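4.2 半透明の窓と白い天井がつくる室内の明るさ

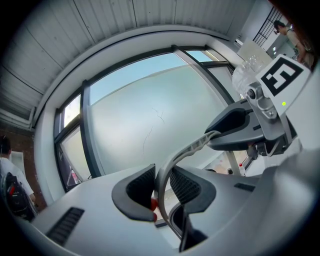

環境デザイン学科 採光計画研究室

図3 すりガラスを入れた大窓と白い波形パネルの天井。すりガラスの上は透明ガラスで、空が見える。

前節では窓面積と机上照度の関係を扱った。本節では、窓のどの高さまでを半透明にするかという、地味ながら実に面白い問題に進む。調査した62室のうち、中央の大きな面をすりガラスとし、上端に透明部分を残した窓を持つ部屋は7室あった。数は少ないものの、分析していて最も心が躍ったのはこの一群である。

図3の窓は黒い方立で区切られ、最も大きい中央の面が乳白色のすりガラスになっている。その上の透明な帯からは淡い青空がのぞく。外の景色を伏せながら空だけを室内に招き入れる構成で、視線の制御と開放感が一枚の窓に同居している。天井は白い波形パネルで、継ぎ目が長く平行に走り、窓の上には厚みのある白い廻り縁が付く。窓枠の暗さと天井の白さの対比も見どころで、利用者の自由記述には「窓の形がはっきりして気持ちがよい」という声が複数あった。

照度の記録は全室合わせて2726点を得た。上端に透明部分を残した7室では、窓際から部屋の奥にかけての照度の落ち方がほかの部屋より緩やかであった。上部から入る天空光が白い天井で反射し、奥の机まで届いたものと考えられる。午前10時と午後3時のどちらの記録にも同じ傾向が認められ、12月の曇天日でも崩れなかった。冬の曇り空でこの結果が出たことには、筆者らも大いに勇気づけられた。

あわせて注目したいのが、室内の小物の見え方である。図3には、透明なボトルか容器と思われるものと、赤いキャップの小瓶も写っている。前者では、表面のかすかな筋が光を拾っている。透明な容器は輪郭が背景に溶けやすく、実験室や作業室では取り違えのもとにもなる。拡散光のもとでこうした凹凸がどこまで読み取れるかは、照度計の数値だけでは測れない、作業環境としての窓の大切な性能である。キャップの赤のような小さな色面も、白を基調とした室内ではよい目印となるだろう。

なお、すりガラスの拡散性は製品によって差があり、本調査では型番を確認できなかった部屋も含まれる。透明な帯の高さも部屋ごとに異なるため、最適な寸法を示すには至っていない。次節ではVrabec棟の一室を取り上げ、帯の高さを段階的に変えた模型実験の結果を図3の窓の構成と照らし合わせる。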